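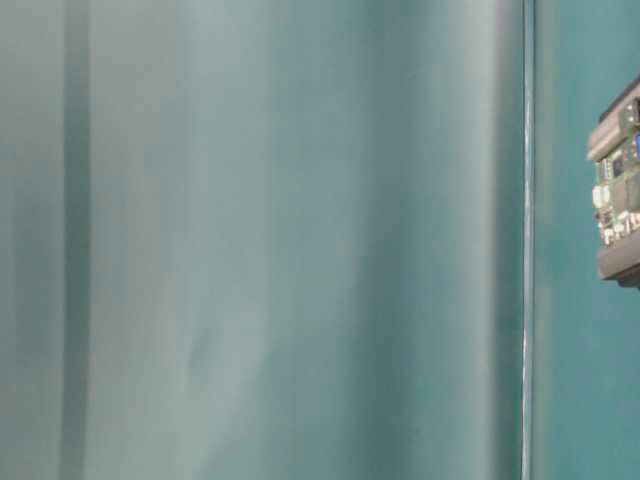 Side view, fixed camera. Teal surface across most of the view, board and gray housing at right.

Perception and control software check – Flungate cell
Checked by: Pavithra Salian
Date: 13/05/2021
Build: Plaltell planner, Sastry vision node

Camera node starts clean after reboot – OK
Came up on second try. First try timed out, log saved.

View of workspace clear – FAIL
Big blurred surface over the left and center. Only part of the board in view at right. Do not run detection off this camera till sorted.

Node flags a blocked view – FAIL
No warning raised. Status stayed green the whole time, needs a blur check before the mask step. Ticket open with Brornedow.

Planner holds when pose is missing – OK
Pulled the pose topic by hand, arm held. Restarts only on operator reset, good.

Stale pose timeout – OK w/ comment
Set to 2 seconds in the config, too long for me. Ask Brornedow if we can go lower.

Speed limit loaded from file – OK
Matches the signed sheet.

E-stop seen by planner – OK
Stop and reset both loged.

Log disk space – OK
Over 12 days left at present rate.

Calibration file date – NOT CHECKED
Ran out of time. Do it befor next run.

Open items: 2 fails, calibration. Auto mode stays locked out. Full recheck in July.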